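Notes from the Drafting Room: What I Learned Moving a Staircase

Hello again from the second floor! It's July, the windows are open, and I have been thinking about stairs for most of the month.

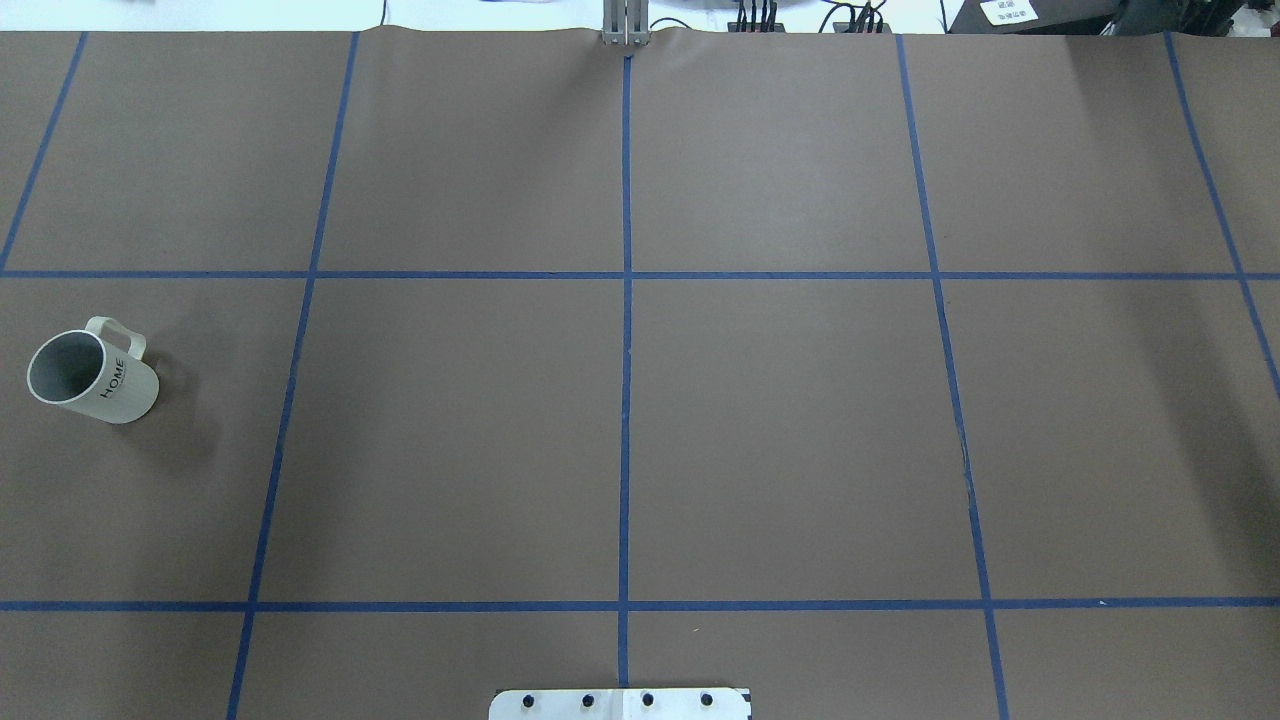

So, the Tolden house. Some of you will remember it from the spring letter – the old brick farmhouse with the kitchen stuck on the back and a staircase that lands right inside the front door. You come in with groceries and you're basically standing on the bottom step. The owners had lived with it for 11 years and asked us, very politely, if it could go somewhere else.

My first answer was no. A staircase holds a lot of a house together, and moving one means opening up floors you were hoping to leave alone. But Octavio Ayala, our structural engineer over at Brarklow, came out one morning with a flashlight and spent a good while on his back in the crawl space. He found that the joists run the opposite way from what the old plans showed. That changed everything! We could turn the stairs ninety degrees and tuck them along the north wall without touching the main beam.

Then came the part I love, which is fussing over risers. I drew the new run with 14 steps, hated it, and went back to 15 with a small landing near the bottom (a good spot to sit and tie your shoes, and the dog has apparently claimed it on paper already). The landing ate 12 square feet of the dining room. The owners and I went back and forth on that for two weeks. I think we got it right, but ask me again at Thanksgiving.

Lizeth Muñoz did the drawings for the permit set and caught a mistake of mine in the headroom at the turn. I had measured to the old plaster ceiling and forgotten the new one sits lower. She fixed it before it went out the door, and I bought her lunch. The permit came back with one comment, about the handrail return, and we had that answered the same afternoon.

The millwork is going to Cosach, who built the bookcases for us on the Rajput job. White oak treads, painted risers, and a plain square newel post. I pushed for something fancier and lost. The owners were right, the house is plain and likes plain things.

Money, since people always ask: the framing and stair package came in $2,000 over what I'd told them to expect, nearly all of it in patching the old floor where the first stairs used to land. I should have seen that coming and I've added a line for it on our estimate sheet.

Demolition starts as soon as the treads are in the shop. If you're thinking about moving a stair of your own, come by any morning before 11 and I'll show you the drawings. Coffee's on the left as you come in, and the good mugs are upstairs.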